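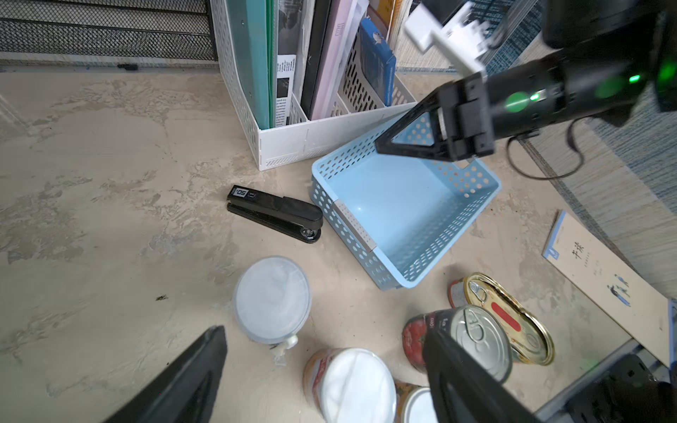
Posted in: Out & About / Makers & Machines

I'm the kind of person who can't put groceries away without dropping something on my foot, so of course I wanted to go to the Forketti open day and watch robot arms do it! Fiifi Ankrah met me at the door with a coffee and talked the whole way down the hall (fast walker, too).

"People come in expecting a big factory robot," he told me. "Then they see two arms and a bunch of canned food and they relax."

I asked why cans, of all things. He laughed. "They roll. They're heavy, they're shiny, and the labels are all different. If you want to find out what your gripper is bad at, buy canned food."

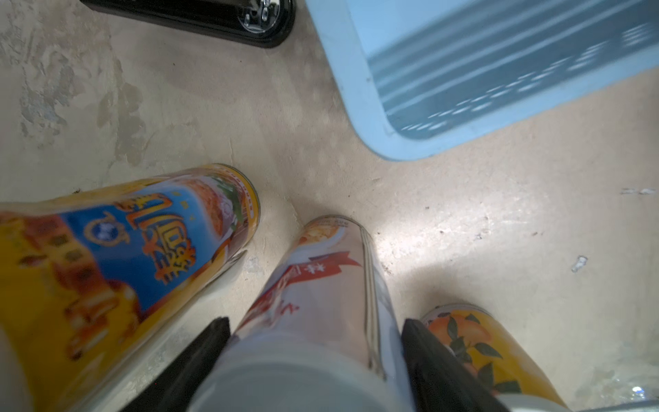

Two arms, one basket

The setup is called Odoi, and Tetteh Zakaria has been looking after it since January. She's quieter than Fiifi, but get her going on jars and you'll be there a while.

"Glass makes me nervous," she said. "I still hold my breath over anything with liquid in it."

Does she have a favorite arm? "The left one. Don't print that." (Sorry, Tetteh!)

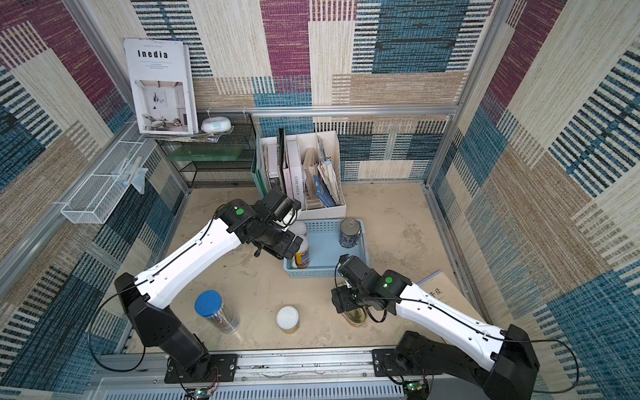 She keeps a log of every single try, good or bad, and it was up to 3,634 when I visited. I wanted to know if she ever gets bored. "I did around 2,044," she said, completely serious. "Then we switched to office stuff for a while and I was fine again. A stapler is a really weird shape when you think about it."
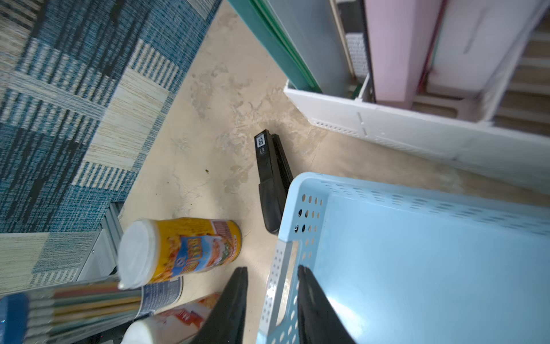 I'd never thought about it, but I have now. There were 16 of us on the tour, and one little boy asked if the robots could clean his room. Fiifi told him to ask again when he's 70. The next open day hasn't been set yet, but they're taking names at the front desk and I've already put mine down.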